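Handout 5: Notes on the Denditz open day
12 November 2020

Read these notes before the lab. The demonstration we attended at Denditz covered one household task, picking up cloth items, done with a two-finger gripper and a camera at the wrist. The software was Flundik, version 2.

Cloth is hard for a robot because it has no fixed shape. A box can be measured once. A towel has to be looked at again before every grasp — and folds hide other folds. 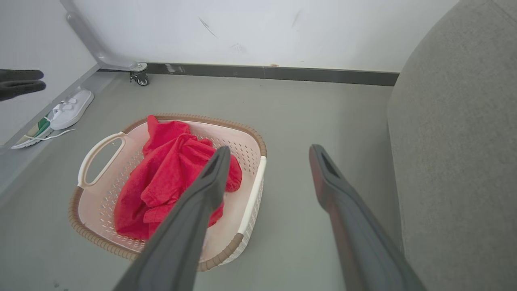
Why put the camera at the wrist? It moves with the gripper, so the view gets closer as the fingers do. The cost is that the fingers block part of that view.

The Denditz staff gave us these figures for their autumn trials:
Grasps recorded: 2000
Successful on first try: 82 percent
Different cloth items used: 26

The first-try figure leaves out grasps stopped by the operator. Keep this in mind if you compare it with the Cormier results from last week, which include them.

For the lab, write one page on what the gripper should do after a missed grasp. Sketches are fine. Bring a printed copy.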